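Bivel Adult Learning Center
Progress report to the Manzano Fund
Evening reading and writing program, first half of grant period
Prepared by Ohemaa Agbeko, program lead
2025-09-17

1. Where we are

The grant pays for a free evening program for adults who want to read and write better for work, for dealing with offices and schools, or for themselves. It covers tutor pay, books, testing, child care during class, and a small amount for furnishing the rooms. This report covers everything from the start of classes in January up to the close of the summer session.

We have enrolled 90 adults, which is the number we agreed on for the full grant year. Because we reached it early, we have opened a waiting list and are not advertising at the moment. Tutors have taught 270 class sessions between them, counting both the small groups and the one-on-one hours. The library loan shelf has gone out 628 times.

The main thing that is behind schedule is the workplace writing course. It was supposed to begin in spring and began in summer. The reasons are in section 4.

2. Classes

Learners are placed in one of four levels after a short reading check and a conversation. We changed the conversation part after the first few weeks. The old form asked about schooling first, and several people stopped answering at that point. The new form starts with what the person reads now, even if it is only text messages and bus schedules, and leaves schooling for the end. Intake takes longer this way, but we get fuller answers and fewer people fail to come back for their first class.

Levels one and two meet in groups of no more than six. Levels three and four are larger and spend more of their time writing. All four levels use the Trorkard readers, which we bought in full sets at the start of the grant. Tutors are mostly satisfied with them. The level one books are good. The level three books have long passages on farming and weather that our learners find dull, and tutors have been replacing them with letters, leases, pay stubs and school notices. We have put the replacements into a binder so that each tutor is not doing the same work twice.

Attendance was steady in winter and spring. It fell in summer, as we expected from earlier years. Shift changes were the reason given most often, followed by travel and child care. We moved two of the level two groups to a later start, and that brought back most of the people who had told us their shifts had changed. We did not find a good answer for learners on rotating shifts. The one-on-one hours help, but we have a limited number of them and they are already full.

3. The rooms

The application included a small line for making the break area usable. Classes run for two hours in the evening, and many learners come straight from work. We put a table and a drinks machine in the space between the two classrooms so that people can have something hot at the halfway point and stay for the second hour.
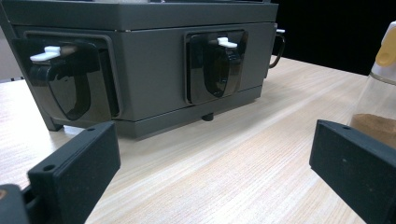 The dispensing machine on the break area table.

The break is now fifteen minutes in every class, at the same time, so the two groups mix. Tutors asked for this. Learners at different levels had not been talking to each other, and some of the level one learners told us they thought everyone else in the building was far ahead of them. Since the change, two level four learners have started sitting with the newer people and helping them with forms. It is informal and we would like to keep it that way.

Running costs for the break area come out of our own general budget and are not charged to the grant.

We also replaced the lights in the smaller classroom and bought a second whiteboard. The child care room needed a lower shelf for picture books and a new lock on the supply closet. Both are done. The carpet in that room is worn and will have to be replaced at some point, but it will last through the grant period.

4. Workplace writing course

The plan was to run this course with two local employers who would let staff attend on paid time. Skosport, which has a warehouse near us, signed on quickly and has been easy to work with. The second employer withdrew in spring after a change of management. We spent several weeks looking for a replacement and then decided to start with Skosport alone and open the remaining seats to anyone enrolled in levels three and four.

The course covers shift notes, incident reports, short emails and job applications. Skosport supervisors gave us blank copies of the forms they use, and this has been the most useful thing in the whole course. Learners fill out the real form, read it aloud to a partner, and then rewrite it. The partner has to be able to say what took place, where, and what was done next. If the partner can't, the writer goes back and adds what is missing.

We had planned a unit on longer reports and have dropped it. None of the people enrolled write long reports at work, and they asked for more time on email. We will use the hours for that.

5. Library loans

The loan shelf is an open bookcase by the front door. Learners sign books out themselves on a sheet and bring them back when they are done. Some do not come back, and we have budgeted for this. The books borrowed most are short novels written for adult beginners, cookbooks with pictures, driver's manuals, and children's picture books that parents take home to read aloud. We were short of the last kind and bought more in spring.

Audio versions have been less popular than we thought they would be. Several learners said they did not have a quiet time or place to listen. We will not buy more of these.

6. Learner meetings

We hold a meeting for learners at the end of each session. It is a plain discussion with no presentation, held at the break area table, and we take notes. The summer meeting ran well past its hour.

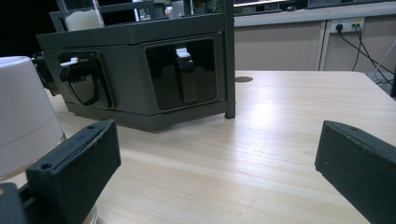 The table in the break area.

The points that came up most often were these:

Learners want more practice reading handwriting. Notes from teachers and doctors are hard even for people in level four. Tutors have begun to bring in handwritten samples.

Learners want to know how they are doing without waiting for the end-of-session test. We have started a one-page progress sheet that the tutor and learner fill out together once a month.

Several people asked for a weekend class. We can't offer one with the present staff, but we have noted it for the next application.

Some learners do not like being called on to read aloud. Tutors now ask at the start of each session who would like to read, and the rest read with a partner.

7. Test results

We test at entry and at the end of each session. Full results by level are in the attached table. Most learners who attended regularly moved up at least one step on the reading scale. Writing scores rose more slowly, and in level two they hardly moved. The level two tutors think the writing test is pitched too high for that group, and we agree that it asks for a full paragraph before the class has reached paragraphs. We will keep using it through the end of the year so that the scores can be compared, and look for a different one after that.

Learners who missed many classes in summer showed little change. We have listed them separately in the table.

8. Money

Spending is close to plan. Tutor pay is slightly under because of the late start of the workplace course. Books are slightly over because of the extra picture books. Child care is on budget.

We ask for approval to move $2,000 from the tutor line to the one-on-one line. This would pay for more individual hours for learners on rotating shifts, who are the group we are serving least well. The total budget would not change.

9. Next period

Fall classes have begun at all four levels. The workplace course will run a second time, with Skosport again and with open seats. We are talking to one more employer and will let the fund know if an agreement is signed.

Two tutors are leaving at the end of the year, one to move out of state and one to go back to school. We have started to recruit. Both have agreed to let new tutors sit in on their classes before they go.

The final report will include full-year attendance, test results for all sessions, and a short survey of learners who left before finishing. The survey is being done by phone, in the evening, and takes longer per person than we allowed for. We would be glad to have a reply on the budget request before the winter schedule is printed.

Attachments: test results by level; attendance by session; spending to date; monthly progress sheet (blank)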